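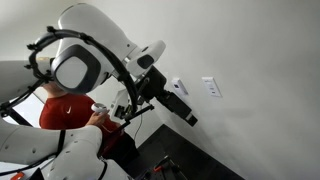
Yuxi Meng asked for the ticket to be reopened: the teleoperation procedure gives one force limit for every contact task, and wall fittings are softer than fixtures on a bench. She wanted a separate limit before anyone ran the switch task again.

Status: reopened, September 15, 2018
Component: Flallix teleop, left and right arm
Assigned: Nga Khổng

Log shows 2 protective stops on the right arm, both with error 1599 (tool force above limit). Controller firmware is current. Gravity compensation was last set in May, before the Hallanico brackets were fitted to the wrist, so the payload value is wrong and the force reading carries an offset.

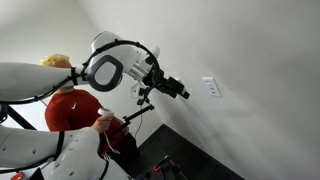
Payload re-entered for both arms and the force sensor zeroed in free space. Error did not return at the old speed. Approach speed still needs a cap — the procedure has none for contact with building fittings.

Proposed text for section 4: operator holds the enabling input throughout contact; releasing it stops both arms. Second person stays at the emergency stop. No change of grip on the controller while the tool is touching anything.

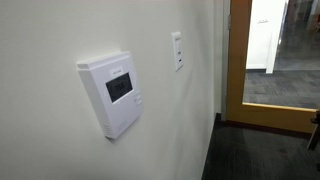 Keep-out zones were missing from the Sầm site file. Ngọc Cao has added the first set and they load without warnings. The thermostat gets its own zone, as it sits lower than the narrow plate beside it and a tool sliding down off the plate could catch the housing. The glass door is to be treated as a zone too, in any position.

Zone margins checked in simulation only. Check on hardware to follow.

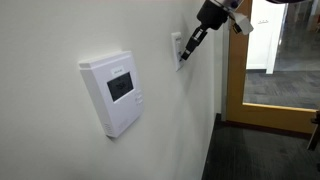
Does the new force limit apply to bench work as well?
Bench work keeps the existing limit; the lower one is for fittings fixed to the building.

Tươi Hầu to merge section 4. Watchdog timeout goes from 700 ms to 400 ms in the same change. Ro-un Jang has asked for the payload check to be moved to the start-up list, agreed. Leave open until the Clundus copy of the procedure matches.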